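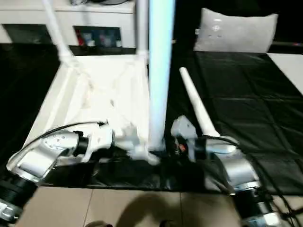 4 Assembling the growing frame

4.1 Before you start

The Kestodmont frame is supplied as cut lengths of white plastic pipe with push-fit corners, tees and end caps. No glue is used on the frame itself. Solvent cement is used only on the water line, which is covered in section 6.

Lay the parts out on a flat surface and check them against the packing list. Missing parts should be reported to Tasico before assembly, quoting the batch number on the carton label.

Note: Pipes marked A are 461 mm long. Pipes marked B are 100 mm long. The two sizes of B pipe in older kits are not interchangeable with those supplied now.

4.2 Base

1. Push a corner fitting on to each end of two A pipes. Each pipe must go in as far as the shoulder.
2. Join the two assemblies with the remaining A pipes to form a square.
3. Measure both diagonals. If they differ by more than 3 mm, twist the corners by hand until they agree.
4. Fit the B pipes upright into the open sockets.

Caution: Do not strike the fittings with a metal hammer. Use a rubber mallet, or a block of wood held over the fitting.

4.3 Uprights and top rail

5. Fit a tee to the top of each B pipe, with the side outlet facing inwards.
6. Fit the uprights into the tees.
7. Assemble the top rail on the ground in the same way as the base, then lower it on to the uprights. Two people are needed for this step.
8. Check that the uprights are vertical with a spirit level. Adjust at the tees only.

Note: In cold weather the pipe is stiff and the joints are hard to close. Keep the parts indoors overnight if assembling in February or earlier in the year.

4.4 Fitting the net

9. Find the corner of the net with the green tag and hook it over the top rail at the rear left.
10. Work clockwise, placing one clip every 150 mm.
11. Leave the front edge unclipped. It serves as the access flap.

Caution: Do not stretch the net tight. It shrinks slightly in its first season and will pull the top rail out of square.

4.5 Anchoring

On soil, drive one ground peg through each corner fitting at a slight inward angle. On paving, use the weight bags (part 2571, sold separately). An unanchored frame must not be left outdoors with the net fitted.

4.6 Taking down

Remove the net first and store it dry. Free tight joints by twisting, with warm water over the fitting if needed. Do not use oil or grease, as both attack the sealing rings in the water line.

Replacement corners are listed under part 1756 in the spares table, section 9.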